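How to Clear a Desk After a Snack Break

Start with the food. Fold down the top of any open bag and press the air out before you move it, so crumbs stay inside. Bags with something left go back to the pantry - empty ones go in the trash.

Next, take the cup out of its holder and carry it to the sink. Wash the holder separately with warm water and a drop of dish soap. Let both air dry. 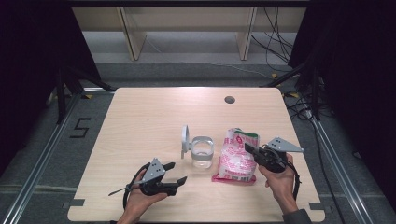

Wipe the tabletop with a damp cloth, working with the grain. Keep water away from the cable hole - go around it with a dry cloth. Put the holder back last.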